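Search this journal Search Advanced
Print this article | E-mail this article

3. Cell Setup and Upkeep

3.1 Work surface and fixtures

The Bakholm cell consists of one 3D-printed arm, a studded gray baseplate laid on a white table, and two cameras. The baseplate was chosen over a plain board because its studs give a fixed pitch for locating parts. Before each block of trials the operator checks that adjoining plates sit level at the join, as a raised edge will stop a fingertip that is traveling low. Plates are pressed down by hand from the center outward and are replaced when studs no longer grip.

The test objects are a pair of folded sunglasses, a brown case with a white lining, and a woven box. The sunglasses are the harder of the two pick targets in our set. Folded and resting on their side, they present a narrow loop, and a grasp on the temple arms behaves differently from a grasp on the lens rim. The start pose is set by hand and varied between trials. 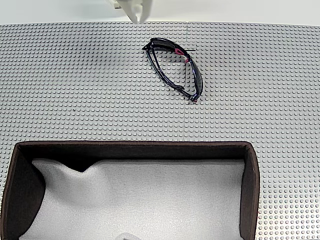 3.2 Gripper and wrist service

Most of the downtime logged under the Girnent protocol came from the wrist. The servo leads flex with every change of pitch, and a loop that is too short pulls on the connector. We leave a free loop at the wrist joint and check it with the arm driven to both limits. The lead is reseated if the reported position drops out at any point in the sweep.

Horn screws are checked every 100 cycles. A loose screw shows first as backlash at the fingertips, so the operator holds the base still, applies light pressure to one finger, and reads the joint position. A change of more than 15 counts is treated as a fault. The horn is then removed, the spline is inspected, and the joint is zeroed again before the arm returns to use. Printed fingers are replaced at 800 cycles or at the first crack, whichever comes earlier. Keogh spares were used throughout and were printed in a single batch.

The camera bracket on the gripper is removed only when a finger servo has to be changed. Refitting it shifts the view slightly, and the extrinsic calibration has to be repeated each time.

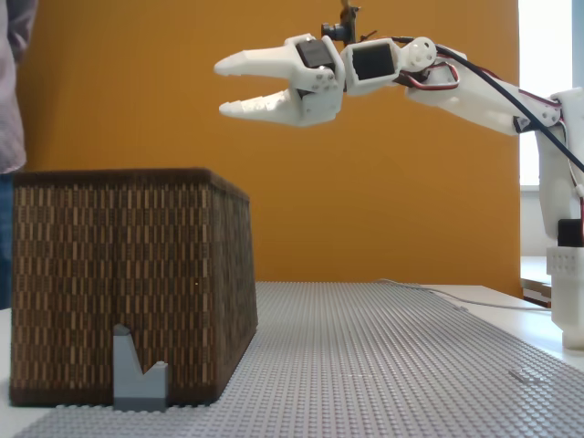
Figure 4. Arm with the gripper open, beside the woven box on the baseplate.

3.3 Return to service

After any repair the arm is run through a short acceptance routine. It is driven to the home pose, lowered over the baseplate to a set clearance, and opened and closed without a load. The operator then places the sunglasses on the plate and commands an approach, stopping with the fingertips above the surface. Lateral error is measured against the stud grid. If the error exceeds half a stud pitch, the base mount is checked before any joint offset is changed, as correcting a shifted base in software hides the fault and spoils the earlier calibration.

Of the 46 service events recorded from September onward, most were closed with a reseated lead or a tightened horn screw. Base movement was less common but took longer to find.

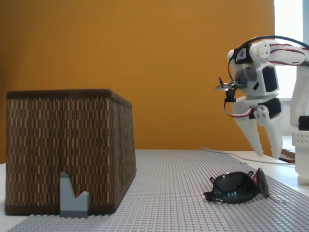 Nazma Herath, commenting on a draft of this section, objected that the half-pitch limit is too loose for narrow targets and that the Florncombe cell had used a quarter pitch with the same type of servo. She also asked that backlash be read in both directions, since a single reading can miss wear on one side of the spline. The second change has been adopted. The tighter limit was tried on this arm but gave repeated rejections after a cold start, and we have kept the original value pending a warm-up study.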